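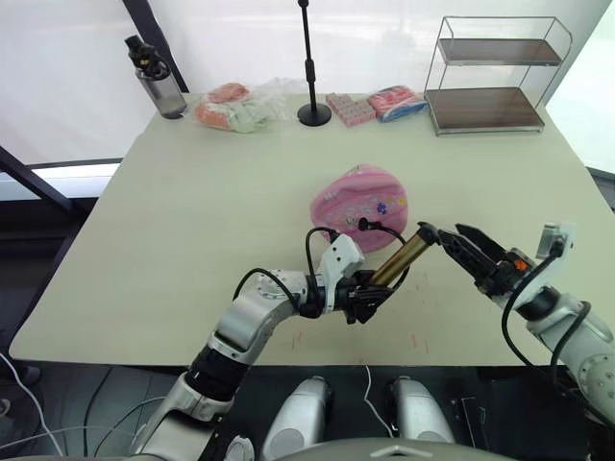 Call for evaluation sites: Junis two-arm tabletop kit
Posted 2025-11-08

Fisico is looking for small workshops, teaching labs and independent developers to evaluate Junis, a two-arm kit for handling everyday objects at table height. The evaluation covers the arms, the parallel grippers, the wrist cameras and the teleoperation software. Sites keep the kit for 10 weeks, starting in February, and return it at our expense.

What we want tested

The standard task set consists of short pick, hold and place routines using household items: bottles, bags, pouches, boxed goods and small appliances. Each site runs the standard set first and then adds tasks of its own. We are most interested in handovers between the left and right arms, in soft or slippery packaging, and in cable routing at the wrist during long reaches. Failed attempts must be logged in the same way as completed ones.

Please do not retune the controller during the standard set. Changes are permitted afterward and should be noted in the session log.

What you need

A rigid table with clear access from the front.
A grounded outlet on its own circuit.
A workstation running a current Linux release, with a dedicated network port for the arm controller.
One named operator, available four half days a week.
Indoor space where the work area can be kept clear of foot traffic while the arms are powered.

Direct sunlight on the work surface reduces the usable range of the wrist cameras. Sites with large windows should be able to shade them. 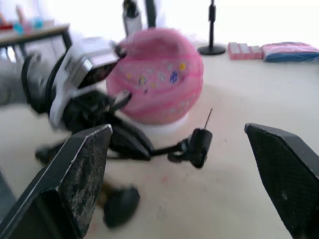
Operators do not need a robotics degree. They should be comfortable with a command line, able to follow a written calibration procedure, and willing to repeat it when the numbers drift. Prior use of our older Andrade arm is helpful, but the joint limits are different and the old configuration files will not load.

What we provide

The complete kit, spare finger pads, a two-day remote setup course and a replacement wrist camera if one fails. Each site that files all of its session logs receives $3000. Payment is made in two parts, the first after the standard set and the second when the kit is returned. Logs are stored in Koravden format, and the converter is included with the software.

Sites may publish their own results, including unfavorable ones. We ask for a copy before publication so that we can check firmware versions and part numbers. We do not ask for approval rights over the text.

How to apply

Send one page describing your space, your operator's experience and the tasks you would add to the standard set. Include the table dimensions and a floor plan; a hand sketch is fine. Applications go to Sunita Lyons, evaluation program. Technical questions about mounting, power or networking go to Lachlan Sutherland. Use the contact form and put the word Junis in the subject line.

Applicants on the short list will be asked to join a video call and show the proposed work area. Sites outside the continental United States may apply but must handle customs paperwork themselves.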